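The dish-rack cell: is it really looking after itself?

Members will remember the promise made when the two-armed cell went in: set it up once, check it now and then, leave it alone. Arvo Lindqvist has kept the upkeep log for it since February, and I have now read the whole thing. I am not convinced.
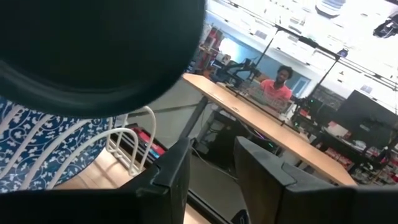
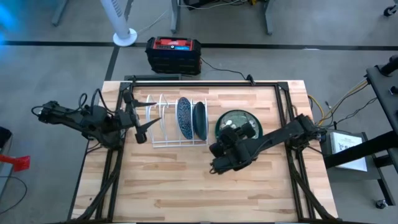

The dish-rack cell, from the wrist and from overhead.

The log has 14 entries. Most of them deal with cables. Every joint the cable passes over is a place for it to rub, and the ties that hold it work loose long before anything clever goes wrong. Arvo now checks them at the start of each session, with both arms powered down, and moves each joint by hand to see whether anything pulls tight. The set-up notes from Mandura give this one line.

Then there are the frame bolts. A corner bracket that shifts by a hair puts the arm mount out, and the gripper comes down beside the plate instead of over it. We lost 2 afternoons blaming the software for that. Sointu Karppinen found the loose bracket with a hex key and has been fairly polite about it.

The wrist camera is the part I trust least. Its view has to be checked again whenever the fingers are changed, and the fingers have been changed 4 times. Lovard say a check every 800 cycles is enough. I should like to see what they were picking up when they arrived at that figure.

Sointu thinks I am being unfair, and that a cell which needs ten minutes of care a day is doing well. Perhaps so. The log stays beside the cell, and anyone who tightens, swaps or re-ties anything should write it down, including the small jobs.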